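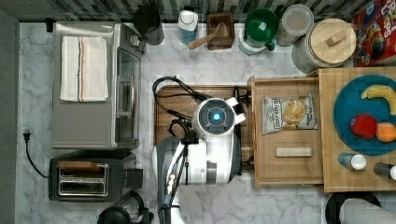

Food waste rounds to start in Vudard next month

October 15, 2021

Kitchen caddies are going out to 2,508 homes in Vudard from next week, with the first food waste collections to follow in November. Small brown caddy for indoors, bigger one with a locking lid for the kerb. Both free.

The rounds will be run by Wadis, the firm that already does the garden bins. Crews start at the north end of town and work down towards the river. Flats above shops are not in the first phase. They get a letter in the new year, the council says, once it has sorted out where shared bins can stand.

It comes after a trial in the Lie estate, which began in July and covered 90 households. Over the trial 3,000 kilos of peelings, plate scrapings, tea bags and stale bread went to the digester at Uvum instead of landfill. Fewer people took part in August, put down to holidays and the smell. Collections there stayed weekly all through and that won't change.

What can go in: cooked and raw food, meat, fish, bones, egg shells, coffee grounds, cut flowers if they're small. No packaging, even the sort marked compostable. No oil in any quantity. Nappies turned up in the trial more than once, and crews will leave a caddy behind if they find one.

Liners are the sore point. Each home gets one roll of 20 with the caddy and after that people buy their own. Several residents at last week's meeting wanted them free for good, as they are in the next district. The council said the money is not there this year but it would look agian in the spring. Newspaper is fine as a liner. So are bread bags, which get stripped out at the plant.

Collection day is the same as your rubbish day for most streets, but not all. Mill Lane, Tanner's Row and the top half of Station Road move to a different day, and a calender will be taped to the caddy lid. Bins out by 6.30am. Missed ones have to be reported within two working days, by phone or on the council website.

Ordinary rubbish stays fortnightly. There had been talk of going to every three weeks once food was taken out, and a fair few letters to this site about it. No plans for now, according to the council, though it did not rule it out after next summer.

Caddy not arrived by the end of the month? Ring the waste line, or pick one up from the library desk. Bring something with your address on it.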